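Progress report to the Castasley Small Works Fund
Project: Trollex two-arm bench for cloth handling
Reporting period: February to May
Grant stage: second of three

1. Summary

The bench was built in the Patgate shared workshop and both arms now run from one controller. Work in this period covered the mounting of the arms, the wrist sensors, the first handling trials on cloth, and repairs to the wiring. The project is one month behind the plan submitted with the application. The delay is due to the late delivery of the second gripper and does not alter the total sum requested.

2. Work completed

2.1 Mounting. Both arms are fixed to a common body, facing the table. The first mounting plate flexed when both arms were extended together, which put the two sets of positions out of agreement. It was replaced with a thicker plate, cut at the workshop, and the arms were calibrated again. The error between the two gripper tips is now small enough for cloth work. It is still too large for putting screws into holes, which was listed in the application as an optional task.

2.2 Grippers. Each arm carries a two-finger gripper. The finger blanks were supplied by Đàm and finished by hand to a narrower point. The original square ends tended to push the cloth along the table before they could close on it.

2.3 Sensor brackets. The brackets above the grippers were printed in the workshop. The first version cracked at the screw holes and was redrawn with more material at the base. The current version has not failed.

2.4 Wiring. The gripper cables were at first tied close to the forearm. At full wrist rotation they pulled tight, and one connector was damaged. They now hang in a loose loop with enough slack for the full turn. The loop sometimes comes between the sensor and the work. A guide to hold it clear is being drawn.

2.5 Software. The stop button, the joint limits and the shared speed limit were tested before any work with both arms moving. A check for collision between the forearms was added after the two elbows touched at low speed in March. There was no damage.

3. Trials

The trial task is to take hold of a piece of cloth with one arm, take the end of an attached strip with the other, and draw the strip out without dragging the cloth off its place. A run is counted as good only if both grippers keep hold until the release command.

The plan called for 400 runs by the end of the grant. In this period 100 were completed. Of the runs that were not good, 25 were lost in the same way: the gripper on the strip closed above it and came away with nothing. Most of these came before the table height was measured again. The table surface is not flat, and a single height value for the whole of it was a mistake. The software now uses a grid of measured points.

Twisting of the strip remains a problem. When the two wrists approach at different angles, the strip turns along its length and the second grip is less secure. Matching the wrist angles before closing has been tried by hand control and will be added to the automatic sequence next.

Other objects are left standing at the back of the table during some runs, to find out whether the cloth is still located correctly when the background is not clear. Results so far are too few to report.

4. Spending

Spending to date is 2540 pounds, against the combined sum for stages one and two. The largest items were the second gripper and the replacement plate. Finger blanks cost less than planned. The damaged connector was not in the budget and was paid for from the sundries line. Receipts have been sent separately.

5. Changes requested

We ask to move the unspent part of the finger budget to cable and connectors. No increase is requested. We also ask for the final report to be accepted one month later than the date in the agreement.

6. Next period

Fit the cable guides.
Add wrist angle matching to the automatic sequence.
Complete the remaining runs, with at least two further kinds of cloth.
Publish the bracket drawings and the table height routine. 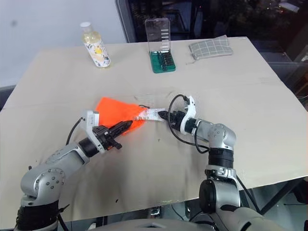 Patgate Shared Workshop | Robotics and Automation Group

Bench work for section 3: the orange cloth and its white strip, with one gripper on each. Drawings of the sensor brackets are available from the group on request.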